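Urska Worktop Oil, 3 tin sizes, food safe once cured

Right, the oil. I get more emails about this tin than about everything else in the shop put together, so I've rewritten the page and tried to put it all in one place.

Urska is the oil I use on my own kitchen worktops at home, and it's the one we send out with every Flolis oak and beech board. It's a hard-drying blend with a bit of wax in it, quite runny, smells faintly of oranges for a day and then of nothing much. It soaks in instead of sitting on top like varnish does, so when you get a scratch (you will get a scratch) you can rub down that one patch and oil it again without doing the whole run.

Two thin coats on new timber, please, and I do mean thin! Pour a little puddle, push it about with a lint-free cloth, leave it for twenty minutes and wipe off every bit that hasn't gone in. Leave it overnight before the second coat. If it feels sticky the next morning you've put on too much, and a rub with a grey pad and a splash of fresh oil will sort it out. The ends and the sink cut-out drink far more than the top does, so keep going back to those until they stop looking thirsty.

Used cloths: lay them flat outside to dry, or soak them in water before they go in the bin. Oily rags screwed up in a ball can heat up on their own and catch fire. Please don't skip this one.
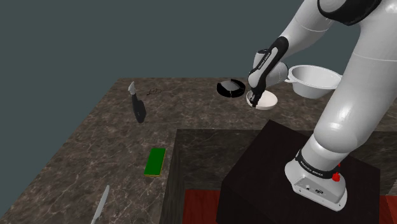
A marble countertop. Stone needs an impregnating sealer, so leave the Urska for the wood.

I do get asked about stone a lot, mostly by people with a marble run on one side and a wooden island on the other. For marble I stock Jacobs Stone Seal, which has its own page, and you'll want masking tape along the join if you're doing both in one weekend. Oil on pale marble leaves a dark patch that's a proper pain to draw out again.

The new tins come with a cloth tucked under the lid, made for us by Tarnodetti, and it's a lovely thing, washable as long as you rinse it before the oil goes off. The old stock came without one. If you've an old tin and fancy a cloth, put a note on your next order and I'll pop one in.

Sizes are 250 ml, 500 ml and 1 litre. The small one does a chopping board many times over, the middle one suits most galley kitchens, and the litre is for people with islands (lucky things). Clear and Warm are both in stock. White has sold out and I'm expecting more in October.

Rated by 1,831 customers so far, and I do read them all, including the grumpy ones about the lid. The lid has been changed!

Keep the tin upright, somewhere above freezing and well away from children. Opened tins skin over eventually, so decant the last third into a small jar if it'll be hanging about for months.

Page updated 10th June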